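Cindurdale Dye Garden
Progress report to the Belier Fund, second period

Since our last report

Our spring report was mostly about soil. This one has color in it at last! The madder is in its second year, the weld went up like fireworks, and we have dyed 38 test skeins, every one of them labeled, dated and written up in the dye book. We are a little ahead of the plan on growing, on schedule with the workshops, and behind on the printed guide, and I'll go through each of those below.

For anyone at Belier who is new to the file, the grant pays for the beds at Banside, the dye shed equipment, wool from the Rosser flock, and teaching time. The aim is a full set of colors that people in Cindurdale can grow, gather and dye for themselves, with recipes that have been tried more than once.

The beds at Banside

We have 5 beds in use: madder, woad, weld, dyer's coreopsis, and one mixed bed that was meant for trials and has been largely taken over by chamomile. The coreopsis was the star of the summer. We picked flower heads every other morning from late June and had more than we could dry, so a good part of it went into the pot fresh. Fresh flowers give a warmer orange than dried ones on the same wool, which we had read but hadn't seen for ourselves.

The woad got off to a bad start. Flea beetles had most of the first sowing by the middle of May, and what they left was so patchy that we dug it in and began again under netting. The second sowing did well. We took two cuts of leaves from it and left a few plants at the north end to overwinter, so there should be our own seed next year.

Madder needs patience. The roots can be lifted after two years but are better after three, and the temptation to dig has been strong. We agreed to lift only one short row this fall to see what we have, and leave the rest alone. The roots from that row are drying now on the racks over the shed door. They're thin, mostly pencil width or less, but they snap cleanly and they're a lovely brick color inside.

Watering was the big worry in July. The drip line we bought with the first payment leaked at two of the joints, and for a week and a half we were back to cans. It has new fittings now and has held up since.

The dye shed

We have the 2 large steel pots, the new burner and a proper sink with a silt trap under it. Rinsing used to take up half of any dye day, and now it can be done while the next pot is heating. We also bought a decent scale that reads to a tenth of a gram, and it has made an enormous difference to how repeatable the recipes are. Before that I was weighing alum on a kitchen scale and hoping.
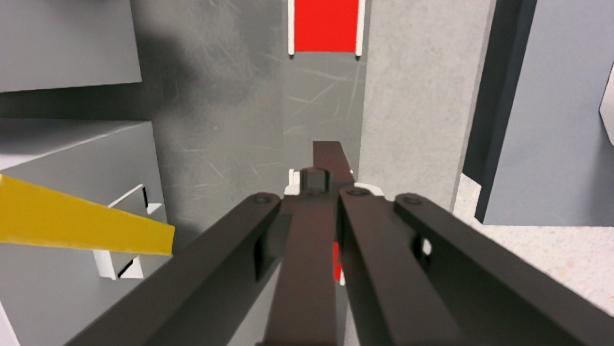
Grays and browns have been the surprise of the year. I had expected people to come for the reds and blues, and they do, but the table of samples that gets the longest looks is the one with oak gall, walnut hull and iron on it. A short dip in weak gall with a pinch of iron gives a clean, even gray very like the flat panels in the picture, and walnut followed by iron takes it down to something close to the dark brown-gray of the bars that slant across in front. Those two shades knit together beautifully. One of our Saturday-morning regulars has already used them for a yoke pattern, and we've put both recipes in the draft guide under "quiet colors," a name that started as a joke and has stuck.

Iron does need care. Too much makes the wool harsh, and we lost three skeins to it in August before we settled on a limit. The iron bath now comes last, it gets ten minutes at the most, and the wool goes straight from there into plain water. Skeins done this way have stayed soft, at least through the couple of months we've been handling them.

Blue is still the hardest. Our own woad gives a pale sky shade after three dips and a slightly deeper one after six. It's pretty, but it is nowhere near the navy people ask for. Pornthip Phuthong has taken on the woad vat as her own project and keeps a separate notebook for it, with the temperature and the look of the surface written down every hour. Her best batch came from leaves cut in the late afternoon and processed the same evening. Whether that was the leaves or the warm weather, we can't say from one batch, and she plans to split the first cut next summer to find out.

Wool

The Rosser flock gave us more than we'd planned for. Spinning was done at the mill in two lots, and the second lot came back with a slightly tighter twist, so the two take dye a bit differently. We now mark every skein with its lot, and the swatches in the dye book are kept in separate columns. I'd recommend to any group doing something similar that they have all their wool spun in one go if they can afford it!

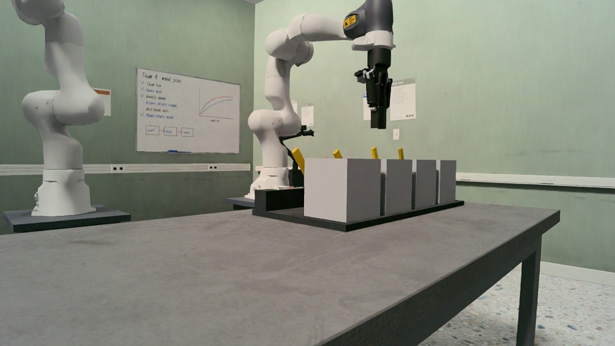 A small amount of the Rosser wool is naturally dark, and we have been overdyeing it to see what happens. Weld on dark wool gives a mossy olive that I would never have thought to try. Madder turns it the color of old leather. We'd like to keep back more of the dark fleece next year for this, and have already spoken to the farm.

Workshops and visits

All the workshops in the plan for this period were held. The first-timers' day was the most popular, as before, and we ran it with a waiting list. For September we tried an evening session from 6:00 to 8:30, which brought in people who can't come during the day. It was too short for a full dye bath, so we mordanted the wool beforehand and had the pots hot when everyone arrived. That worked well and we'll do it again.

The elementary school brought two classes to Banside to pick coreopsis and dye squares of cotton. The squares have been sewn into a long banner that hangs in the school hallway, and several of the children have since brought their parents to see the beds. One boy asked whether you could dye a dog. (We said no.)

Money

Spending is close to budget. The one large difference is in equipment, where the sink and silt trap came to $1,235, more than we had set aside, as the old drain had to be relaid. We covered the gap from the printing line, with your agreement by email, and the printing itself will now fall in the next period. There are no other changes to report.

What's behind

The guide. Text is drafted for the yellows, oranges, grays and browns. Reds are waiting on the madder, and blues are waiting on a vat that behaves the same way twice. I'd sooner hold it until spring than print recipes we've only done once. The light-fastness tests are also still going on: strips of every color are taped in the south window of the shed, half covered with card, and the coreopsis is already fading a little where it's exposed. Those results will go in the guide next to each recipe.

Next period

Dye the first Banside madder. Mulch all the beds before hard frost. Finish the window tests and write them up. Hold two winter workshops indoors, one on walnut and gall and one on reading old recipes, which often leave out the one quantity you need. Order netting early enough for the woad this time, and get a second quote for printing the guide with real color swatches glued in — expensive, but everyone who has handled the dye book asks for it.

Copies of the dye book pages are in the folder sent with this report.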